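3.2 Tables and shared surfaces

The second part of the study dealt with the tables themselves. In the first part, participants at the Ivside and Algate sites had been asked where they ate, where they worked and where they put things down for a short while. Their answers suggested that the three were hard to keep apart. A table booked for a meeting was also a place for lunch, and plates and bottles stayed on it into the afternoon. We therefore treated the table as a shared surface with several uses, and recorded what was left on it between one use and the next.

Records were kept by two members of the project team (Xavier and Lưu) over one month, in May, in 32 rooms. Each room was visited once in the late morning and once after three in the afternoon. Sunday visits were made at Algate only, as the Ivside building is closed on that day. An item was entered as "left" if no person was seated at the table and the item was not part of the room's fixed equipment. Items were grouped under tableware, drink containers, paper, clothing and other. Where one item rested on another, both were entered and the pair was marked as stacked.

The stacked category was added after the pilot, at the suggestion of Rutherford, who had noted that a plate often serves as a tray once the food has gone. Cutlery, napkins and drink containers may all be placed on it, and the whole is then carried away in one journey or left as it stands. Figure 3 gives a simple case of a stacked pair.

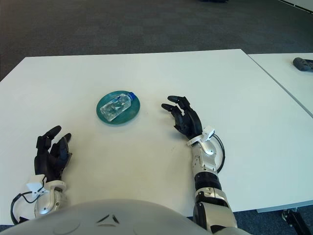
Figure 3. Stacked pair on a white table: a clear plastic water bottle with a blue cap, partly filled, lying on its side on a round teal-green plate.

The coding of such pairs raised two difficulties. The first concerned drink containers that still held some of their contents. Under the scheme used by Quintana and Ifans in the earlier Huvia study, a container was counted as waste only when empty. We kept this rule for the sake of comparison, so a partly filled bottle is entered as a drink container in use, whatever its position. The second concerned position itself. A bottle lying down takes up more of the surface than one standing, but on a plate it takes up little beyond what the plate already covers. For stacked pairs, the area was therefore measured from the outline of the two items together.

Tables placed edge to edge were a further matter. Users in both buildings spoke of two joined tables as "the table", and in some 40 entries the coders had first done the same. After discussion, each table top was given its own entry, with the join as the boundary. Items lying across a join were assigned to the side that held the greater part. Agreement between the two coders was checked on 27 of the afternoon visits, and differences were settled by a third reader (Rutherford) before the counts were made.

Chairs, floors and window sills were left out of the present analysis. They are taken up in Section 3.4, together with the storage units supplied by Bandara.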